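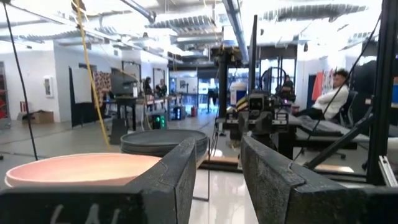

Cremilda Pacheco wanted the salt cod left alone. She had told the Femley kitchen in May that if the new menu touched her aunt's way of soaking it, two days in cold water with the skin side up, she would take her name off the project. The soaking method stayed, and so did her name.

Femley will open the Vamelora Table, a season of Portuguese and Brazilian home cooking, at its dining room on the Jaramillo waterfront in Tetaston on Nov 10, 2022. The season runs through the winter, with dinner served five nights a week and a set lunch on the weekend.

The menu grew out of a recipe drive that Femley ran in Tetaston over the past year. Households were asked to send in dishes they cook at home, in any language and in any state of completeness. The drive brought in 3,265 recipes. Many were duplicates or came without quantities, and 2,066 were kept for reading and testing. The kitchen has cooked 573 of them so far.

Head cook Janaína Mendonça chose the opening dishes. Dinner begins with cornmeal broth and shredded collard greens, or a plate of fried salt cod cakes with vinegar onions. Main dishes include baked salt cod with potatoes and olives, chicken stewed with okra, pork shoulder in garlic and white wine, and a black-eyed pea stew with squash and coconut milk. Rice comes with everything except the potatoes. Desserts are baked custard, guava paste with fresh cheese, and a cassava cake that appeared in the recipe drive in more versions than any other dish.

"People write 'flour until it looks right,' and then you have to call them up and ask what right looks like," Mendonça said. "One lady stayed on the phone with me while I mixed it. We got there on the third bowl."

The cod is soaked on site. The okra is cut thick and fried dry before it goes into the stew, following the instructions of several households who were firm about it. The kitchen makes its own malagueta pepper oil, which is kept on the tables in small bottles and is hotter than it looks.

Dishes change every two weeks. Each menu will print the name of the household that sent in the recipe, unless they asked to be left off. Where the kitchen has changed a recipe, the menu says what was changed. The pork shoulder, for example, was sent in as a recipe for the leg, and the baked custard uses fewer egg yolks than the original.

Dinner is served from 5:30 to 9:30 p.m. The weekend lunch is served from noon and has one main dish, one soup and one dessert. Half portions are available for children and for anyone who asks. The black-eyed pea stew and the cornmeal broth are made without meat. Diners with allergies should tell the dining room when they book, as cashews and shellfish are used in the kitchen.

Femley will also hold cooking evenings during the season, beginning with one on salt cod led by Pacheco and one on cassava led by Mendonça. Each evening includes supper. Places are limited by the size of the kitchen and are booked separately from dinner tables.

Recipes that have been tested will be available as printed cards at the front counter at no charge. Households that took part in the drive can pick up a card of their own recipe with the kitchen's measurements added. The drive is closed to new recipes for now, and reading of the remaining ones will continue through the season.

Tables can be booked in person or by phone at the Femley dining room. Walk-ins are seated at the counter.

We use cookies to remember your settings and to count visits to this site. By continuing to browse you accept our use of cookies. Accept | Manage settings

3 comments

okra_please
Frying it dry first is the right way. My mother would send back any okra that was slimy. Will there be parking on the waterfront side or do we still have to use the lot behind the bank?

Dalva R.
I sent in a cassava cake and never heard anything. Is there a list of which ones were kept? Mine had the grated coconut on top, not in the batter.

T. Wickett
Fewer yolks in the custard is a mistake but I will come and try it. Does the half portion cost half?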